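Abdul-Rahman Issahaku has been hanging wallpaper for most of his adult life, and he answered my first question before I'd even asked it. "Yes, it's back," he said, pulling out a chair for me. "No, I don't know why. I just answer the phone."

I'd gone over one afternoon in February to talk about florals, mostly (I have a hallway I've been staring at for two years), and we ended up talking until it was dark out.
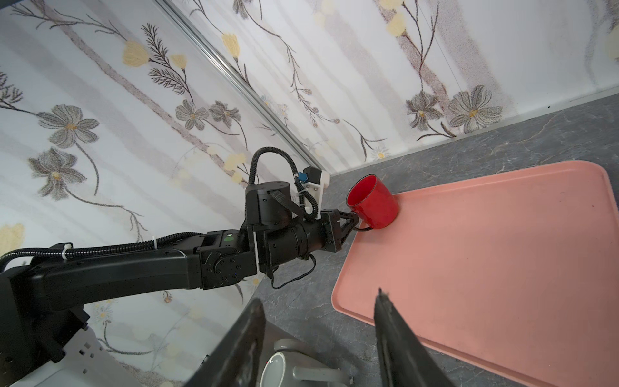
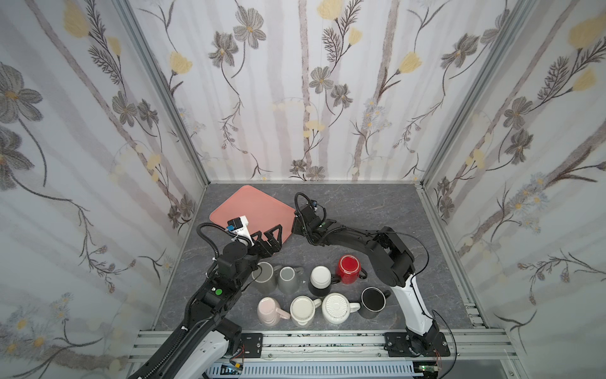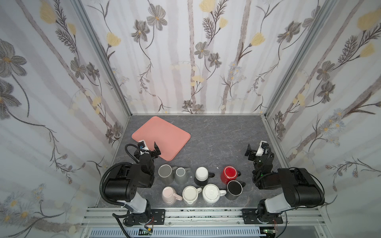
He learned the trade from an older paperhanger named Ofori, who let him do nothing but mix paste for months. "I hated it! I thought, I came here to hang paper, and I'm a cook. But then I hung my first room and the paste was right, and I saw what he was doing."

These days he works mostly by himself, in older houses with walls that lean every which way. The worst was a stairwell with 64 steps over four floors and not one straight corner from top to bottom. He still has the notebook page with all the measurements on it, and he got up to find it for me, and then couldn't find it, and came back with tea instead.

I asked what people get wrong. He thought about that for a while.

"They buy too little," he said. "Every time. They measure the wall and forget the pattern has to match. With a big flower you can throw away a lot of paper on every strip. Then they go back for one more roll and it's a different batch, and the color's off just enough to drive you crazy."

Where does he start in a room? I'd always heard you begin in a corner, and he made a face. He likes to find the spot you look at first when you walk in, hang a full flower there, and work out from it both ways. The bad match, and there's always a bad match, goes over the door.

I told him about my hallway then. It's narrow and it gets no light, and everybody I know has told me to paint it white. He laughed so hard he had to put his cup down. "White! It'll look like a dentist's office. Put a garden in there. Go dark if you want. It's a hallway, you're only in it for a minute."

Money came up, because I brought it up. His last small bathroom came to $677 with the paper, and he says the customer cried when she saw it (happy crying, he was careful to add). He won't do ceilings anymore. His shoulders gave out on one a few winters ago, and he passes those jobs along.

Does he have wallpaper at home? He does, in one room, a plain green stripe that was already up when he moved in. "It's crooked," he said. "Second strip from the window. I see it every morning and I think, I should fix that. Then I go to work and fix somebody else's."

Before I left he asked for the size of my hallway, did some math on the back of an envelope, and wrote down how many rolls to get. Then he crossed it out and added one.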